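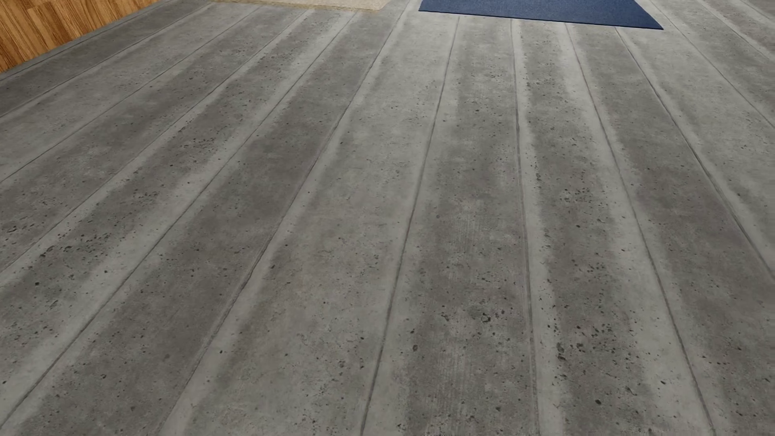
I've been running the Tikari home pack on my little training machine since February, and it's the first sim add-on I've paid for twice (one seat for me, one for Junhao Qian, who kept borrowing mine). You get 200 floor materials and a room builder that mixes them for you, so your mobile base has to learn more than one colour of ground. In mine the pitted grey concrete runs right up against wood, with a beige rug and a navy mat further along – great practice for a floor segmenter that thinks every dark patch is a hole! Rooms load in 7 seconds on my setup.

My one grumble is the rug friction, set far too low out of the box. Bump it up before you train anything.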